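Useris Open Day recordings: read me first

Hi! If you came to the open day you probably know half of this already, so skip down to the folders. If you didn't come, this is the data we recorded while visitors had a go at setting the table with the arm, plus my notes on what to trust and what to be careful with.

The open day was on 24th February, in the front room at Trultach. Saoirse Madigan ran the door and the sign-ups, Kayode Iyamu looked after the arm, and I mostly stood next to the table putting the bread back on its plate (a full-time job, as I learned). Tineke De Smet did the labels afterward and she has been very patient with me.

What's in it

There are 504 episodes, 90 of them set aside for testing. Please leave those alone while you're training! Each episode is one try at one short task, and the tasks are the sort of thing you'd ask a kid to do before breakfast: put the banana on the plate, move the butter next to the fork, bring the milk over to the mat. We kept the wording visitors used when they said it out loud, so you'll find "loaf", "bread" and one very firm "baguette" for the same toy.

Folders

episodes/ has the recordings, one folder per try
labels/ has Tineke's task text and the success flag
test/ is the held-out set
notes/ is my scribbles from the day, typed up, spelling not fixed

How the labels work

Success means the toy ended up where the visitor asked and stayed there after the arm let go. Touching the plate doesn't count as on the plate. Tineke and I disagreed on 3 episodes and those are marked "unsure", so drop them if you want clean numbers.

Things to watch out for

The placemat moved. People leaned on it, we straightened it, sort of, and it ended up at a different angle for the next person. Don't hard-code where the plate is. The black cloth underneath is great for contrast and terrible for anything dark you put on it. Oh, and the cutlery is mostly a prop: the fork and knife have very few tasks of their own, so I wouldn't expect much from a model there.

Visitors' voices are not in the release, only the typed text.

Questions go to Kayode for the arm and to me for everything else. We're planning a second round in June at Bretska, hopefully with more cutlery tasks, and I'd love to hear what you'd like us to record.

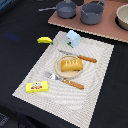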